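Rekha Kanaujia
2 min read

1/ Maintenance notes on the two-arm cell at Pultel. I look after this one. Posting the setup because the last thread on cable loops raised more questions than it settled.

2/ Structure is aluminum rail on all sides, with both arm bases bolted to the front rail. All front bolts get a paint mark after torque. If the mark has moved, stop and redo the whole base. Don't chase one bolt.

3/ Walls and tabletop are covered in printed sheet, swapped between runs. Check each new sheet for wrinkles near the bases. A raised edge under the gripper will shift a low pick by 3 mm.

4/ Marker task, left arm holding the blue one upright, red one on the table between the arms. Note the corrugated cable arcing above the left wrist.

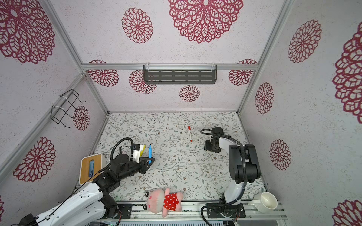
Vol. 3, No. 20

5/ That arc is deliberate. With a shorter loop the cable pulled tight at full wrist roll and the connector backed out. We lost the left gripper twice in August before I measured the slack.

6/ Current procedure: power down, move the wrist by hand to both roll limits, look at the connector at each one. Any tension, add slack at the nearest tie. Then repeat on the right arm. The loops are not the same length.

7/ Cable ties on the wall rack get replaced at 1,313 cycles, along with the clips on the rear shelf. Clips creep under load. The shelf drops at one end before anything breaks.

8/ Gripper fingers: wipe, check the pads, close on a 20 mm gauge block, log the reading. Omar Saab keeps the log. Last entry was cycle 206 after the pad change.

9/ Still open: zero offset on the right base joint drifts after a cold start. Warm-up moves help. Cause not found.

Comments

Mireille Haddad: What torque on the base bolts?

Rekha Kanaujia: Whatever your arm's manual gives. Ours is on the cell card.

Rawan Rizk: Same drift on our Gokik cell. Reseating the encoder plug fixed it for a month, then it came back.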